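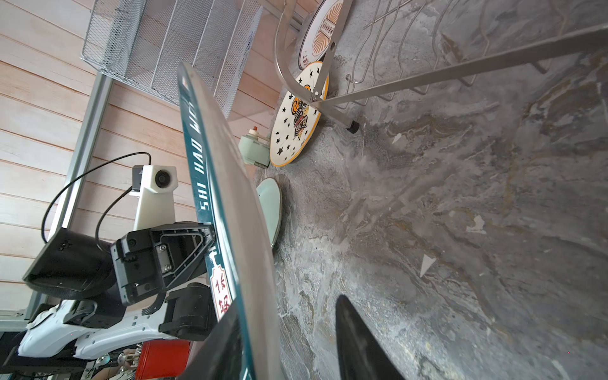

We left the highway a little after lunch with the heater going full blast and a thermos of coffee rolling around somewhere under my seat, and I will say right at the start that I had no great expectations of the Sutherland open house. I have been to a good many of these over the years. You get a paper cup of cider, a brochure, somebody points at a hot tub, and you drive home again. So I was pleased, and a bit surprised, to find that I didn't want to leave when the time came, and I have been talking about the place to anyone who will stand still ever since.

Sutherland is a group of rental cabins and a small lodge on the north side of Prusow Lake, at the end of a road that gets narrower every mile until you begin to wonder. The sign is set back in the trees and we sailed right past it. (If you reach the boat landing you have gone too far. There's room to turn around there, and we weren't the only ones doing it!) The open house is held every winter so that people who book for summer, or are thinking about it, can walk through the cabins when they aren't occupied and ask all the things you can't really ask over the phone, like whether the second bedroom is a bedroom or a closet with a cot in it.

Lawal Mohammed met us at the lodge door and took our little group around himself. He manages the property and has for 10 years, and he has the sort of unhurried way about him that makes you slow down too. He had boot covers for everyone in a basket, and he waited while we all hopped about on one foot getting them on. Then off we went down the shoveled path, with his old yellow dog going ahead and stopping at each cabin as if she had the tour memorized.

The first cabin we saw was the smallest, which they call the Wustus, and I believe it's named for the family that had it built as a fishing shack. It's one room with a sleeping loft. The loft ladder is steep, and I would not care to go down it at two in the morning, but there's a daybed under the window that would do nicely for anybody whose knees are like mine. The kitchen is a counter with two burners and a little refrigerator. What sold me was the porch. They have closed it in with storm panels for the winter, and with the sun coming through it was warm enough to take off my coat and sit down in one of the rockers, and I sat there long enough that the rest of the tour went on without me and my husband had to come back.

The next few cabins run along the shore and are more alike, two bedrooms each, with a gas fireplace in the living room and a real oven. I opened the oven in every one of them. I always do, and I have never been embarrassed about it, because you can tell a great deal about how a rental is looked after from the inside of the oven. These were spotless. The mattresses were firm, the quilts were heavy, and there was a reading lamp on both sides of the bed, a thing I have come to believe is rarer than a lake view. I asked about noise between the cabins, and Lawal said the spacing is good but sound carries over the water on a still night, so if your neighbors are laughing on their dock you will hear the joke. I appreciated that he told us so.

There is one cabin up the hill, away from the water, that he saved for last. It costs less on account of the walk, and it is a walk, 179 steps if you take the stairs (he has them written on a little board at the bottom, so you know what you're in for). You can also drive around by the upper road if somebody has luggage. But goodness, the view from up there. You look out over the tops of the birches to the whole length of the lake, and on the far shore there's the ridge where the ski trail goes. We stood on that deck getting colder and colder and none of us made a move to go in.
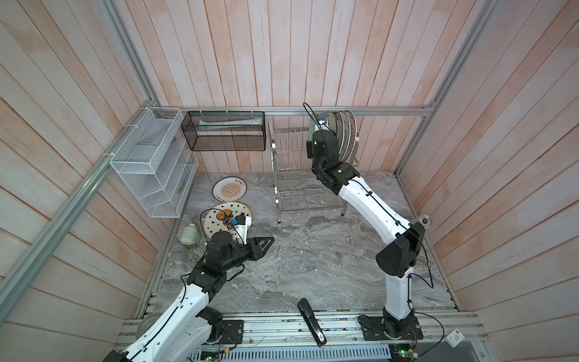
Rarnetier Travel Club, Cabins and Lodges Group

After the cabins we came back to the lodge for chili, and I should put in a word for the chili, which had corn in it and was served with squares of buttered bread. The lodge is one large room with a stone fireplace in the middle and tables all around it. In the summer they serve breakfast there for guests who want it. You sign up the evening before on a clipboard by the door. In winter it's open only for groups and for days like this one, and the skiers who come off the trail are welcome to warm up and use the restroom whether they're staying or not, which I thought was neighborly.

Hanging by the fireplace is a survey map of the lake from when the first road went in, and I spent a happy while with it. The lake covers 1143 acres according to the note in the corner, and someone has penciled in the names of the bays as the local people call them, which are not the names on the modern map at all. One of them is just marked "Bad Ice." I asked Lawal about it and he said there's a spring under there, and that they flag it off every year once people start walking out to fish.

Now for the sauna, as I know several of you will ask. It's down by the water, wood-fired, and shared among all the cabins by way of a sign-up sheet. It holds 5 people comfortably, or so we were told, and having squeezed in with my boots on I would say that's right if everybody is on good terms. They had it going for the open house, and two of the younger people in our group had thought to bring swimsuits. There's a hole kept open off the end of the dock in winter for those who like that kind of thing. I held the towels.

A few practical matters, in no special order, that I scribbled on the back of the brochure:

Dogs are allowed in the shore cabins but not in the Wustus or the one on the hill. There's a cleaning charge per stay, and they ask that you bring your own dog bed.

Cell service is poor. You can get a signal at the top of the stairs and at the boat landing. The lodge has internet, the cabins don't, and I gather it's going to stay that way.

Firewood for the outdoor fire rings is included. Please don't bring your own from home, on account of the bugs that travel in it.

Canoes are free for guests. The pontoon boat has to be reserved, and it goes quickly in the warm months.

The nearest grocery is a 20-minute drive and closes early, so shop on your way up. We didn't, and our supper on the road home was crackers.

Only one cabin is easy to get into with a walker or a wheelchair, the first one past the lodge. It has a ramp and a wide bathroom door, and the shower has a bench. Tell them when you call if you need it and they will hold it for you while you make up your mind.

Summer weeks run from one changeover day to the next, with no short stays until after the leaves turn. Booking for past guests is open already, and everybody else can call starting in March. I asked whether our club might take the whole shore row for a week in the fall, and Lawal got out a big paper calendar and turned the pages for us, and it does look possible if we can settle on dates before too long. I took down what was free and will bring it to our next get-together. If you can't be there, send me a note with the weeks you could manage and the weeks you absolutely couldn't, and please say whether you would be willing to share a cabin. Snorers, be truthful.

We started for home while there was still some pink in the sky. It had begun to snow just a little, and the dog walked us to the car and then sat down behind it so that we couldn't back out, and Lawal had to come and fetch her with a piece of the buttered bread. It took us almost 10 minutes to get underway, what with saying goodbye again. My husband missed the same turn at the boat landing going the other direction, I still don't know how, so we had one more look at the lake with the lodge lights on across the bay.

My thanks to the two couples who followed us up in the second car, and to whoever left the blue knitted scarf on my back seat. It's washed and waiting for you.

Posted 28/01/2025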